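Robot Disassembly, Lecture 7: The Cable That Was Also Blue
Case notes from the Memville cell
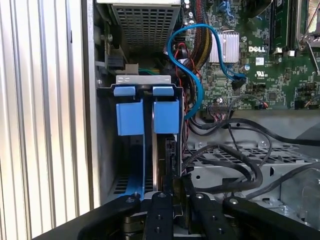 Recap from Tuesday. The Badar cell takes old desktop towers apart, and the hard drive comes out first. The planner, Ren, finds the blue drive latch, closes the gripper on it and pulls. In June it ran 944 towers, and 613 of the drives came out without anyone touching the stop button. The rest are why you have a lecture.

What went wrong on tower 700

Ren looked for "blue, near the drive cage". A SATA cable may also be blue and also near the drive cage. The fingers closed on the cable, the pull began, and the force reading climbed slowly. A stuck latch gives much the same curve, so Ren did what it had been told to do with stuck latches and pulled harder. The connector left the motherboard and took a piece of it along. The log entry reads "latch released".

Points to take away

Colour was the only test. Shape was computed, stored and never read.
The force limit was set for the stiffest latch, well above what a connector will stand.
Success meant "the force dropped". Force also drops when something snaps.
The Vevent safety relay did not trip - nor should it have. It guards people, and has no opinion on motherboards.

Before next week

Read the fault log, lines 1 to 1,560. Mark the first line at which a sensible person would have stopped, and say which signal gave it away. "All of them" has been tried.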